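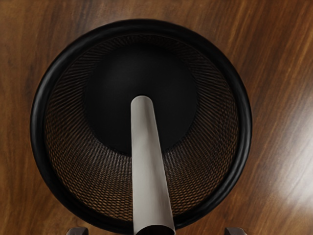
Marcelino Campos asked after the last session why a room can feel huge in a drawing and cramped once you're standing in it, and whether the plan was lying. Great question, and it's the one we start with!

Interior Spaces, Unit 3: Floors, Tables and the Room Between

Plans show area. People feel clearance, the free width left over after furniture goes in, and that is where the fun begins. Take the reading room at the Berkville library (plan in your packet). It has 1,537 square feet of floor, which sounds generous, yet readers squeeze past each other all afternoon. Trace the paths with a colored pencil and you'll see why: every one of them runs through the same gap by the window.

Round tables are a lovely thing to play with. They have no corners to catch a hip, people can slide in an extra chair, and everyone can see everyone else. They do waste floor when you push them against a wall, so try yours in the open first.
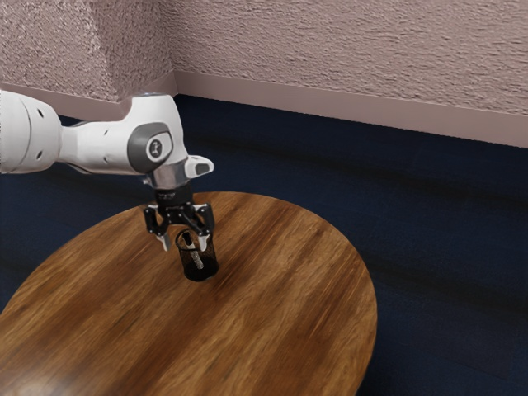 Fig. 3.1. Round table, wooden top.

Wood next. A polished floor bounces light back up into the room (wonderful on a gray November morning) and it also bounces sound, so think about rugs and curtains before you fall in love with a bare one. Estíbaliz Vallejo's notes on the Lorente house are terrific on this, especially the pages on the stair hall.

For next time: measure a room you use every day, draw it to scale, and mark every spot where two people can't pass. Bring tracing paper, plenty of it. The Clarker reading is optional but short.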